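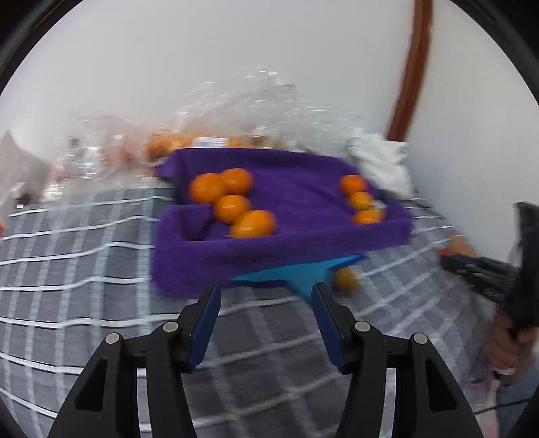
Brarkemix Handling Methods Team

Interview: Six Months With the Ornitz Hand-Held Gripper Kit

Sep 22, 2021

The Ornitz kit is sold as a pair of hand-held grippers with cameras, a calibration board, spare finger pads and a recording package that runs on an ordinary laptop. Our team has had one set on loan from the distributor, Dundent, since January. For this write-up we spoke with the team's lead technician, who has run most of the produce sessions and who wrote the acceptance notes.

The first question was what the kit is used for here. "Demonstrations of sorting and packing, mainly fruit," the technician said. "A person does the task with the grippers in hand, the software records finger opening and hand position, and the recording goes to the group that trains the arm. We do the handling part. We don't train anything."

Citrus was chosen early. The fruit is small, close to round and firm enough to survive repeated grasps, and it rolls. "A block stays where you leave it. A mandarin on a cloth can move when the finger comes near it, and the operator has to correct. Those corrections are the part the training group asks us for."

The fabric tray was a later addition. Sessions began with a rigid plastic crate, and the technician found that operators were bracing the fingers against its walls. "With a padded wall the finger gets no useful stop. You have to come in from above and close at the right height. It slowed everyone down at first, and the grasps in the recordings were cleaner."

On the hardware, the assessment was favorable with reservations. The finger linkage is a simple parallel design, and the pads are held well enough that none came off in use. The pads do wear. Dundent's sheet gives a service life of 200 hours per set, and the technician replaced the first set at 96. "Peel oil gets into the surface and it goes slick. If you work with dry boxes you may reach the printed number. With citrus we wipe them after every session and still change them early."

Two operators noted wrist fatigue. The weight sits forward of the grip, and the trigger spring is stiffer than on the older Nikzad unit the team used before. Sessions are now held to 10 minutes with a pause between them. Ornitz offers a lighter spring as an accessory — it was on back order when this was written.

Cable routing drew the longest answer. "The cable leaves the body on the side, and in two-handed work it crosses the table between the hands. You can clip it to the forearm. The clips in the box are too small for a sleeve, so we bought others. I would pay extra for a version with no cable."

Asked about image quality, the technician described the wide lens as suitable for the job. Both fingers stay in view through the full range of opening, and a good part of the work surface with them. Fast wrist turns blur, particularly toward the edges. Clear bags and other shiny packaging give strong reflections under the ceiling lights, and position tracking lost its lock on a few occasions when the lens was pointed mostly at plastic. "It recovers if you look back at the table. The patterned cloth helps. On a plain white bench we had more dropouts."

The software exports one file per demonstration and flags those with tracking gaps. A batch of 200 demonstrations took most of an afternoon to check by hand. The technician would like a threshold setting for the flag, which at present marks a short gap and a long one the same way.

Would the team keep the kit after the loan? "Yes, with a second box of pads and the lighter spring. The rest we can work around." The calibration procedure and pad replacement steps are in the handling manual, section four.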